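Regarder des séries à la maison : conseils pratiques pour l'écran, le son et le rangement

Publié le 3/10/20 — Rubrique Maison 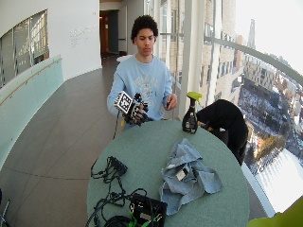

Une série à suspense se joue souvent dans le noir. Couloirs, caves, parkings, forêts la nuit : si l'écran est gras ou mal réglé, on perd la moitié de l'intrigue. Les conseils qui suivent viennent de nos essais et du courrier des lecteurs. Ils ne demandent pas de matériel coûteux.

Nettoyer l'écran

Éteignez le téléviseur et laissez-le refroidir. La poussière se voit mieux sur une dalle noire. Passez d'abord un chiffon microfibre sec, de haut en bas, sans appuyer. Pour les traces de doigts, humidifiez un coin du chiffon avec de l'eau déminéralisée, essorez bien, puis séchez avec un second chiffon.

Ne vaporisez jamais directement sur l'écran. Le liquide coule dans le cadre inférieur et peut atteindre l'électronique. Pas de produit à vitres, pas d'alcool, pas d'essuie-tout. Les lingettes pour lunettes laissent parfois un voile, essayez-les d'abord dans un angle.

La télécommande se nettoie piles retirées, avec un coton-tige à peine humide entre les touches. Si une touche reste collée, recommencez le lendemain avant de démonter quoi que ce soit.

Régler l'image pour les scènes sombres

Quittez le mode « dynamique » ou « magasin » et choisissez « cinéma » ou « film ». L'image paraît jaune le premier soir, on s'y habitue.

Réglez ensuite la luminosité sur une scène de nuit que vous connaissez. Mettez en pause, baissez jusqu'à ce que les détails des vêtements sombres disparaissent, puis remontez d'un ou deux crans. Faites ce réglage le soir, avec l'éclairage que vous utilisez d'habitude.

Désactivez le lissage des mouvements. Il donne aux fictions un aspect de reportage en direct et produit des contours bizarres autour des visages. Le nom change selon les marques, cherchez dans les options avancées de l'image.

Placez une petite lampe derrière le téléviseur, ampoule de faible puissance, dirigée vers le mur. Les yeux fatiguent moins et l'écran ne renvoie pas de reflet.

Comprendre les dialogues

C'est la plainte la plus fréquente dans le courrier : la musique est trop forte et les acteurs chuchotent. Avant d'acheter une barre de son, essayez ceci. Activez le mode nuit ou l'option de renforcement des voix. Vérifiez que la sortie audio est réglée sur stéréo si vous n'avez que les haut-parleurs du téléviseur. Beaucoup d'appareils restent en 5.1 et les voix s'y perdent.

Éloignez le téléviseur du fond d'une niche de meuble. Quelques centimètres suffisent parfois. Un tapis entre le canapé et l'écran réduit l'écho sur un carrelage.

En version originale, agrandissez les sous-titres et choisissez un fond semi-transparent. Le blanc sans fond est illisible sur la neige.

Ranger les coffrets DVD

Les coffrets prennent de la place, surtout quand on garde les feuilletons des années 2000. Gyula Csonka, lecteur de Jurnosdale, possède 96 coffrets et les a passés en classeurs à pochettes : il conserve les jaquettes pliées derrière chaque saison et a libéré 4 étagères. Il classe par titre, puis par saison, et colle une étiquette sur la tranche avec le nombre de disques.

Quelques précautions avec les classeurs :

Prenez des pochettes doublées d'un tissu non tissé, le plastique nu finit par marquer les disques.
Rangez le classeur debout, jamais à plat sous une pile.
Gardez-le loin d'un radiateur ou d'une fenêtre plein sud.
Ne remplissez pas la dernière page, la fermeture éclair appuie dessus.

Un disque qui saute se nettoie à l'eau tiède avec une goutte de liquide vaisselle, du centre vers le bord, en ligne droite. Séchez avec un chiffon doux — pas avec le tee-shirt que vous portez. Le dentifrice sur les rayures marche mal et en ajoute de nouvelles.

Tenir le fil entre deux saisons

Pour les intrigues à tiroirs, un carnet près du canapé rend service. Notez le numéro de l'épisode, les prénoms et les secrets révélés, une ligne par personnage. Quand la suite arrive en décembre, on relit deux pages au lieu de revoir tout le début.

Câbles et poussière

Débranchez tout une fois par an et dépoussiérez les grilles d'aération à l'aspirateur, brosse douce, puissance minimale. Étiquetez les deux bouts de chaque câble HDMI avec un morceau de ruban de masquage. Attachez-les avec du velcro. Les colliers en plastique serrent trop et il faut les couper au premier changement de box.

À lire aussi dans la rubrique : Détacher un canapé en tissu — Choisir une lampe de salon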